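Oltinley shops to take back plastic hangers

Residents of Oltinley who have a closet full of spare plastic hangers can now hand them in at two places in town. The collection opened on 3rd January and is run by Warkholm, the secondhand clothing wholesaler on Mill Street, together with the dry cleaner Skornura.

Hangers have been a problem for the town's recycling service for years. They are not accepted in the curbside bins, and most of those that end up there are pulled out by hand at the sorting hall and sent to the landfill. The hooks catch on the belts, and many hangers are made of more than one material, with a metal hook set into a plastic body.

Warkholm wants them for a simpler purpose. The company hangs its stock for inspection before it is sold on to shops, and it has been buying new hangers by the box to do it. A box holds 200, and the company went through 44 boxes last year.

"A lot of them leave with the clothes," said Marisol Van Dusen, who manages the warehouse. "The shops want the coats and dresses on hangers when they arrive, so we never see those again. Meanwhile people around here are throwing out the same kind."

A trial was held in October with a single bin just inside the door at Skornura. It brought in 505 hangers. Wire hangers made up a good part of the total even though the sign asked for plastic only, and those went back to the dry cleaner, who uses them for shirts.

The hangers that Warkholm is after are the one-piece molded type, with the hook, shoulders and bar all in the same plastic. Notches for straps are welcome. Color does not matter, although the shops that buy from Warkholm have tended to ask for beige, white and black.
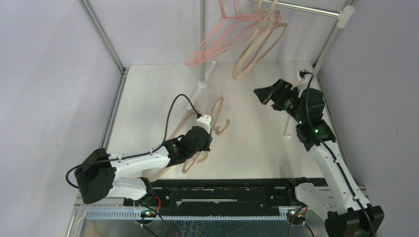 A tan hanger lying flat.
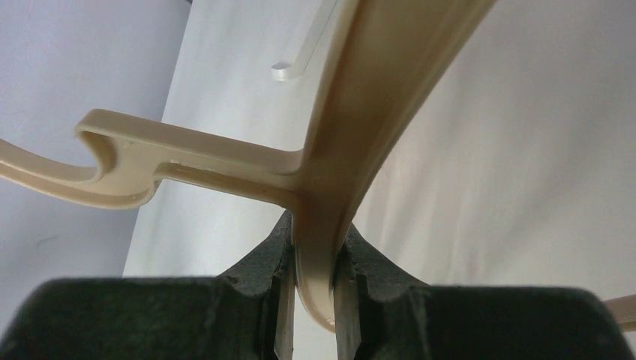
One of the notches on a beige plastic hanger.

Each hanger handed in is checked before it goes on a rail. The hook has to be whole and the bar has to be straight enough to hold a pair of pants. Cracks are most common at the base of the hook and where the bar meets the shoulder. A hanger with a crack in either place is put aside, as is anything with a clip that has lost its spring.

Warkholm has arranged for the rejects to go to Awan, a plastics firm outside town that grinds hard plastic and sells the flakes. Awan will take hangers only if they come sorted and without metal, so the swivel hooks have to be taken out first. Barrett Montoya, who runs the intake yard there, said the firm had turned down mixed loads in the past and would do so again.

"If there is metal in it, it goes back on the truck," he said. "One-piece hangers are fine. Broken is fine. We are going to break them anyway."

The first drop-off point is the side entrance of the Warkholm building, where there is a tall bin under the awning. It can be used whenever the warehouse is open. The second is inside Skornura, to the left of the counter. The shop closes for lunch and the bin cannot be reached from the street during that time.

Hangers should be brought in loose or tied in a bundle with string. Plastic bags are a nuisance at both places, according to Van Dusen, and so is tape, which leaves glue on the shoulders that then gets on the clothes. Size rings and paper labels can be left on.

Children's hangers are accepted too. Warkholm does not use them, but they are passed on to a clothing exchange held at the Oltinley library, where Ieva Toom keeps the rails. She said small hangers were harder to find than small clothes.

"Parents bring everything folded in a bag and it all needs hanging up," she said. "Adult hangers stretch the necks. We had little sweaters sliding off onto the floor all afternoon."

Padded and wooden hangers are not part of the collection. Skornura's owner, Hường Phan, said she had been asked about them several times already and suggested that people try the secondhand shops, which can usually sell them. Velvet-covered hangers are also excluded, because the coating cannot be separated from the plastic and Awan does not want it.

Phan has been giving customers their dry cleaning on reused hangers since the fall. She used to hand out new wire ones with every order, and said a few regulars grumbled about the change when they were given hangers that did not match. Most of them now bring a stack back when they pick up their next order. She does not offer a discount for this and has no plan to.

Not everyone in the trade expects the collection to make much difference. Barrett Rosenthal, who has a menswear store on the square, said the bulk of hangers thrown out in town came from shops and never reached a household. Clothes are delivered to him on thin hangers that he swaps for his own before anything goes on display.

"I could fill that bin myself on a delivery day," Rosenthal said. He has asked Warkholm whether stores can bring theirs to the warehouse directly.

Van Dusen said they could, as long as they call ahead. The space set aside for sorting is small, and a large load would have to wait in the loading bay. She would also like the stores to take out hangers with clips before they come, as these tangle with the rest.

There is no charge for dropping off hangers and no payment is made for them. The bins will stay in place through the spring. Warkholm and Skornura will then decide whether to keep both of them or to move everything to the warehouse, where there is more room to park.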